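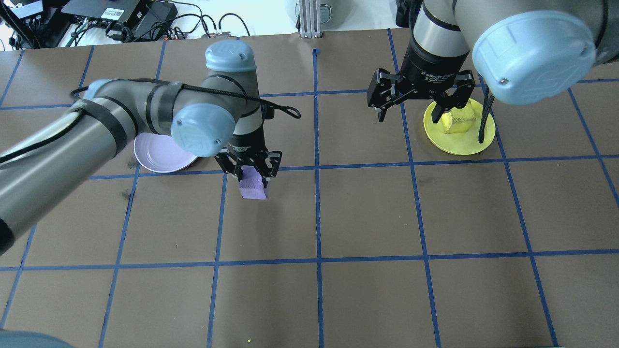
A Place for the Yellow Things

Last updated: February

There is a particular pleasure in putting a yellow block on a yellow plate. I can't defend it on practical grounds, and I have stopped trying. I was nearly forty when I rediscovered it, sitting at a low table in the back of a toy library in Bamden with my knees up around my ears, and I have been sorting things by color ever since, with a good deal more enthusiasm than my family would like.

Sorting games are about as old and plain as play gets. You need some things, you need somewhere to put them, and you need one rule that everybody agrees on. Purple goes with purple. Yellow goes with yellow. Any household can manage it with buttons and saucers, and plenty do, on rainy afternoons when the crayons have lost their charm and supper is still an hour off.

What I hadn't appreciated, until I started laying out games of my own, is how much the table matters. A bare table is a bit of a wilderness to a small child (and to me, before coffee). Things slide about, plates creep toward the edge, and the whole business turns into a heap. Put down a few strips of tape, though, and you have streets. You have neighborhoods! The yellow plate lives in this square and the lilac plate lives over in that one, and if somebody bumps the table you know exactly where everything goes back.

I like blue tape for this, on a dark tabletop. Painter's tape is the kind to look for, as it comes up again without much of a fight, though I'd still try a short piece somewhere out of sight if the table is one you love. Run your long strips first, all in one direction, and then lay the others across them. I measured my first grid with a steel ruler and was terribly proud of it. For the second I used the width of a dinner plate plus a thumb, and I'm sorry to say the second was the better grid. Squares that are roughly square are perfectly good squares. Leave each one big enough that a plate can sit inside with a little table showing all the way around.

Now, the blocks. Wood has its admirers, and I was one of them for years, until we moved to an apartment with people living underneath us. Foam is a gentler companion. It lands with hardly a sound, it has a bit of give when you pinch it, and it comes in those soft ice cream colors that look so well against dark brown. Lavender and yellow are my favorite pair. They are so different that even the sleepiest player can tell them apart, and yet they sit together as nicely as crocuses in a lawn. If you're cutting your own, use a long sharp blade and do it after bedtime. Keep the pieces large, too, and sweep up the crumbs, which get everywhere and are just the size a toddler finds interesting.

Plates are where I have spent more money than I should. The toy library lends out a set called Asa, round plates and foam blocks in matching shades, and after the third time I borrowed it I went hunting for my own. There was a shop on Lahlou Street that sold picnic plates one at a time out of a bin by the door, and I went home on the bus with nine of them in my lap. Shades never match perfectly across makers. My purple blocks run darker than my purple plates, and I fretted over that for a whole evening before I noticed that the children hadn't given it a thought.

The toy library, I should say, owns 2,000 items and keeps 300 of them on the open shelves, and it has a handwritten folder of games that earlier borrowers have passed along. The best of them is called Heltetti. You start with every block in an empty square, well away from its plate, and each player moves one block one square at a time, along the streets or across them but never cornerwise. A block that reaches its own plate is home and stays there. If two blocks want the same square, the one that got there first keeps it, and the other player has to go around. It sounds like nothing at all. We once played it from lunch until the lamps went on.

For very young players, skip all of that. Two plates, two blocks, and a table low enough to reach across will do nicely. Put the plates a good distance apart so there is a bit of a journey to make, and then try, if you can bear it, to keep your hands in your lap. A block may hover over the wrong plate for a very long time. Let it hover.

We leave our grid down for most of the winter now. The corners lift after a few weeks and I press them flat with a spoon, and in spring I peel the whole thing up and roll it into a ball, which the cat gets.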